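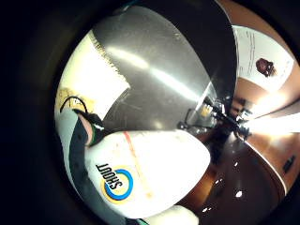

Fig. 7. Brushed steel with faint scratches and smudges, which show most under a bright light.

Wiping down the steel surfaces

Your Nistor kitchen has brushed steel in the places that work hardest, and a few light marks are part of its life, so please don't fret over the first one. Fingerprints and smudges are another matter, and those come away nicely with a little patience.

1. Clear the surface and let it cool fully if you have set anything hot on it.

2. Look closely to find which way the grain runs. It helps to bend down and catch the light along it.

3. Wipe once with a clean sheet of paper towel or a soft cloth, dampened with warm water and a drop of dish soap. Always go with the grain, in long strokes from one end to the other.

4. Rinse with plain water, then dry right away - water left standing will leave spots, especially if yours is hard.

CAUTION: Never use steel wool, scouring powder or bleach on brushed steel.

Wiping down the dark countertop

The speckled charcoal counter is forgiving about crumbs and rather less so about streaks, which like to gather wherever the overhead light falls. Once a day is plenty in most homes, and after supper is as good a time as any.

1. Move cups and tumblers to the back, against the wall.

2. Stand your spray bottle upright on the counter with a folded cloth beside it, and check the label to be sure the cleaner is meant for stone-type surfaces.

3. Spray lightly onto the cloth, wipe toward you, and turn the cloth to a fresh side as it picks up dirt.

NOTE: Keep the spray away from the wall panels. If a little does land there, blot it with a dry cloth.

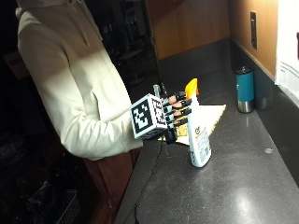
Storing your cleaning supplies

Turn the nozzle to OFF if yours has that setting, and keep the bottle upright in a closed cabinet, well out of reach of children. Hang cloths up to dry before you put them away, and wash them every Monday or whenever they start to smell - whichever comes first.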